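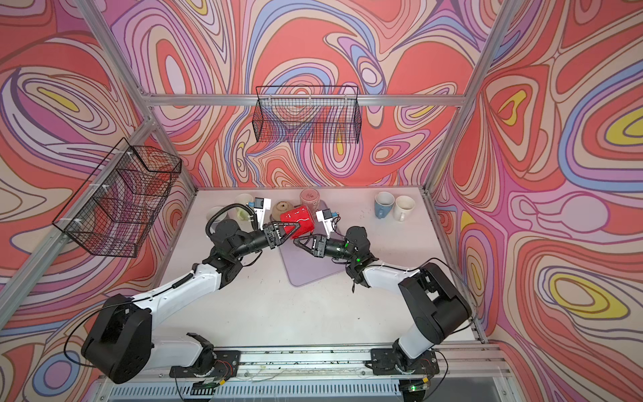

The Wernitz two-arm cell is serviced by its operators between visits from the Rikthorpe maintenance office. The answers on this page apply to all operators and replace the notes issued in July. Several of them concern the cables, including the black corrugated one that loops up from the elbow of the left arm toward its wrist camera, and the thin wires that run along both arms.

How often is the cell inspected?
A full inspection is due every 600 operating hours. Operators also complete the short check at 10 a.m. whenever the cell is in use.

What does the short check cover?
Both grippers, both wrist cameras, the cable runs, and the bolts that hold the arms to the front rail. Any movement at a base plate must be reported before the arms are powered.

How should the rail and tabletop be cleaned?
Switch off both arms and vacuum with the soft brush. Do not use compressed air, which drives debris into the slatted grille below the rail. Wipe the tabletop with a damp cloth.

May a cable tie on a wire basket be replaced by an operator?
Yes. Use the ties in the service drawer, trim the ends, and confirm that the arm on that side clears the basket at its full reach.

A wrist camera has been bumped. Is recalibration required?
Yes, even if the picture looks normal. Run the Ekinci routine for that arm and save the result. If the routine stops with code 914, do not repeat it. Contact Ohemaa Gyamfi.

Who may open a shoulder housing?
Only staff holding the Wesuneo service certificate. Requests should be sent to Kofi Essien at least 14 days in advance.

Where are repairs recorded?
In the cell logbook, under the arm concerned (left or right, as seen from the front rail). Entries must be signed.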